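# How a robot hand picks up cloth

Pick up a sock. You probably did it without thinking. Your fingers closed, the sock bunched up, and your hand could tell it was holding something.

A robot has to be told how to do each of those things. At the Banness workshop, a small group of us has been building a robot arm that can pick up cloth. We named it Rorker. This page explains how its hand works and why cloth is a hard thing to hold.

## Why cloth is hard

A wooden block keeps its shape. If a robot knows where one side of the block is, it can work out where the other side is too.

Cloth changes shape each time you touch it. Push it and it wrinkles. Lift it and it hangs down. Drop the same towel twice and it will land in two different shapes. Engineers call things like this **soft objects** or **deformable objects**. "Deformable" means "able to change shape."

So the robot can't learn one shape called "towel." It has to look for something it can pinch, such as a fold or a raised bump.

## The pinch

The part of a robot that holds things is called a **gripper**. Rorker's gripper has two fingers. They can do two things: move apart and move together. To pick up cloth, the robot follows these steps:

1. Open the fingers.
2. Move to a fold in the cloth.
3. Close the fingers so some cloth is caught between them.
4. Stop closing before the motor strains.
5. Lift slowly.

When the fingers close, the cloth gathers up between them. You can try this on a towel with your thumb and one finger. Wrinkles will spread out from the place where you pinch.

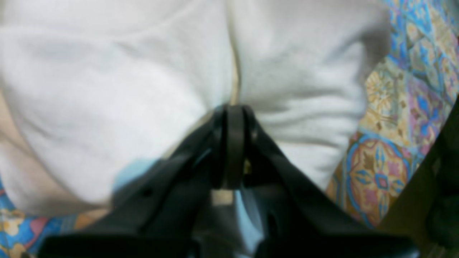
Charmaine Kekana asked whether a third finger would make the job easier. Her thinking was that people use more than two fingers when they fold clothes, so a robot should as well.

It might help with some jobs. A third finger would also need more parts and more code, and there would be more to go wrong. Two fingers are enough for a pinch, so we started there.

## How hard should it squeeze?

If the gripper squeezes too lightly, the cloth slides out. If it squeezes too hard, the motor gets hot and can break.

What helps is **friction**. Friction is the force that slows things down when they rub together. Rubber boots have a lot of friction on a dry sidewalk. Socks on a smooth floor have very little. A finger with good friction can hold cloth without squeezing so hard.

Rorker has a pad on the inside of each finger. The pads are the parts that touch the cloth. Bheki Khumalo made the first pair in October, and they were too slippery. The next pair worked better. Our test cloth weighs 200 grams. 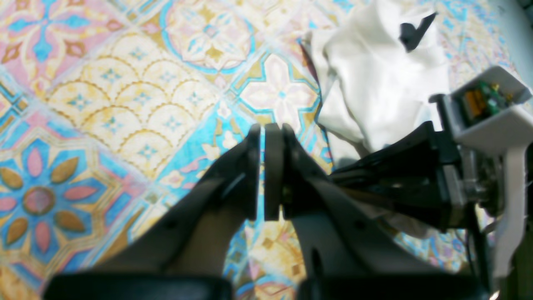
*The two fingers, with a black pad on the inner edge of each. A white cloth is behind them.*

## How does the robot know where to go?

A small camera rides near the gripper and moves when the gripper moves. It takes 30 pictures every second. The computer uses the pictures to decide which way to move next.

A busy pattern under the cloth can make this harder. Flowers, stars, and circles have lots of edges, and so do wrinkles. The computer has to learn which edges belong to the cloth.

It learns by practice. Yasmine Amrani kept the practice log, and it has 371 tries in it so far. She marks each one "held," "dropped," or "missed." The misses are useful, too. They show us which folds the computer can't find yet.

## Try it yourself

You need a dish towel and two wooden spoons.

- Drop the towel on a table.
- Hold one spoon in each hand.
- Pick up the towel using only the spoons.
- Now wrap a rubber band around the end of each spoon and try again.

Did the rubber bands change anything? Write down what happened, then try it with a heavier towel.

## Words to know

**Gripper:** the part of a robot that holds things.

**Deformable:** able to change shape.

**Friction:** the force that slows things down when they rub together.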